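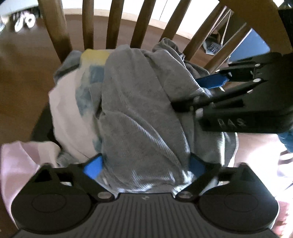

I took the Monday afternoon off and drove over to Grenidthorpe for the open day at Drova. I'd had the email sitting in my inbox since early November and nearly let it go by. Parking was in the lot behind the old carpet warehouse, and you walk in through a side door with a paper sign taped on it. There was a sign-in sheet, a sticker for your name, and a table with coffee.

Drova is a small company. They work on teaching robots to do housework, mostly laundry right now, and before that they did something with sorting mail trays that they've dropped. I follow this kind of thing as a hobby. I worked on packaging lines for a long time, and on those everything shows up in the same place, the same way around, every time. Cloth doesn't do that. So I wanted to see how they were going about it.

The day was split into two parts. First was a talk in the front room, and then you could walk around the stations and ask questions.

Shakuntala Malhotra gave the talk. She runs the data side. She spoke for maybe half an hour, without many slides, and she was easy to follow. Her main point was that they don't have a robot doing laundry yet in any way you'd pay for, and she said so in the first five minutes. What they have is a way of collecting examples. A person holds a gripper in each hand, does the chore using only the grippers, and a camera on the gripper records what it sees. Later a robot arm with the same kind of gripper on the end is trained from those recordings. The person never has to stand next to a robot or steer one with a joystick.

Somebody asked why they don't just film people's bare hands. She said they tried it. A hand has five fingers and a palm, and the gripper has two fingers and no palm, so a lot of what a person does by hand has nothing to match it on the machine. If you make the person live with two fingers from the start, then everything they come up with is something the arm has a chance of copying. I thought that was a good answer.

She gave a few numbers. They have 3,000 recordings of laundry work so far. Of those, 748 are towels only, which they treat as their own group. The plan is to get another 2,000 done over the winter, mostly mixed piles. She said a recording can be thrown out for a lot of reasons and that going through them takes longer than making them. There's a program they wrote called Bilgin that flags the bad ones, but a person still looks at each one it flags.

Then we went to the stations. I'll go through them in the order I saw them, which wasn't the order on the handout.

The first one I went to was the chair. I liked it the most, so I'll spend some time on it. It's a plain wooden chair with a spindle back, and the clothes are heaped up on the seat the way they'd be in anybody's bedroom. Gray terry towel in the middle, a darker gray piece of clothing over the back of the heap, some pale pink cloth hanging over the edge. You work from the front or the back and take things off the pile one at a time.

Patricio Echevarría was running that station. He has done more of the recordings than anyone else there and he is quick. He started with the towel. He got the blue fingertips of one gripper against the near edge, pinched a fold between them, and held the other gripper farther up the pile to keep the rest from coming along. Then he lifted. It took him a few seconds. He laid the towel over his knee, squared it up, and went back for the next piece.

I asked him what the hard part was. He said it's picking the edge. If you grab the middle of something you can lift it fine, but then you have a lump in the air and no idea where the corners are. If you find an edge first, the rest goes better. He also said you have to slow down at the moment you close the fingers so the camera gets a clear look at what you're grabbing. New people rush that part, and their recordings get thrown out for it.

They let visitors try it. I did three turns. The grippers are lighter than I expected, black plastic for the most part, with ribbing on the body. You squeeze and the fingers come together. My first try I picked up two things at once and dropped both on the floor. Second try I got a shirt by the sleeve, and it came up with the rest of the pile dragging after it. Third try I got a dish cloth off the top cleanly, and Patricio said he'd keep that one. I don't know if he meant it.

What surprised me was how much I wanted to use my wrist. On a pile of clothes I would normally shove my hand under and feel around. With the grippers you can't feel anything. You go by looking, and you find out how much you've been relying on your fingertips all your life. After the third turn my forearms were tired, and these folks do it for hours. They told me they take a break every twenty minutes.

I asked about the chair too, why a chair and why not a table. Patricio said they have tables as well, but the seat is small and the back gets in the way, so you have to come at the pile from odd directions. People put clothes on chairs at home, so that's what they want the robot to know about. They change the chairs and floors and rooms as much as they can. Some recordings are made at employees' houses.

The second station was the folding table. A woman was folding T-shirts with the same grippers, flat on a table with good light. It looked neat, but I didn't learn a lot there. It's the demonstration you see in most videos. The shirts were already laid out flat when she started, and laying them out is the part I'd want to see.

The third station was the one with the arm. Two arms, I should say, bolted to a heavy bench, with a bin of washcloths between them. This was the only place all afternoon where a machine was doing the job by itself. They ran it once every ten minutes. It can take up to 3 tries to get a cloth out of the bin, and on the runs I watched it needed all of them twice. When it got one it lifted it high, shook it a little, and laid it down. It didn't fold. The engineer at that station said the folding version works on some days and they had decided not to show it with people watching.

I stood there through four runs. On the third, the left arm closed on nothing and went through the whole motion anyway, lifting up and setting down a cloth it didn't have. A kid next to me laughed and so did the engineer. She said it has no way of telling by touch, and the camera angle was bad on that one. They have a sensor from Grulatent on order that goes in the fingertip and is supposed to help with this. I wrote the name down and haven't looked into it yet.

There was also a room at the back with screens, where you could watch recordings being played. If you've never seen the view from one of these cameras, it takes a minute to get used to. Everything bends at the sides, since the lens is very wide, and the gripper takes up the bottom of the picture. You see chair backs curving like the ribs of a boat. You get a little bit of somebody's room in the background -- shoes on the floor, a dustpan, a baseboard. I watched a good dozen of them. It's a strange way to spend fifteen minutes, but I got something from it. You can see a person make up their mind. The gripper goes toward one fold, stops, and goes to another.

The wrap-up was just questions. A man near the front asked when he could buy one, and Shakuntala said she wouldn't give a year. Somebody asked about privacy in the home recordings, and she said nobody's face gets recorded on purpose, and the clips where one shows up are deleted. Another person wanted to know if they pay people to do the recordings. They do, by the hour and not by the clip. They used to pay by the clip and the quality went down.

My own view, for what it's worth. I came in thinking laundry was a bad first choice because it's so messy, and that they should have started with something stiff, like boxes. I still think boxes would make them money sooner. But I can see why they picked it. If you can deal with a heap of mixed clothes on a chair, a lot of other chores around the house are easier. Whether the two-finger gripper is enough for it, I don't know. I think a third finger or some kind of thumb would help with thin fabric, and I said so to Patricio. He said they argue over it every week.

A few practical things if you're thinking of going to the next one. The building is cold, so wear a sweater. Go to the chair early, there was a line for it by three o'clock. The handout has the stations numbered wrong. And bring your own pen for the feedback form, which is two pages and asks for your shoe size for some reason I didn't get around to asking about.

They said the next open day will be in the spring and they'll email everyone who signed the sheet. I plan to go back and see if the arms are folding yet.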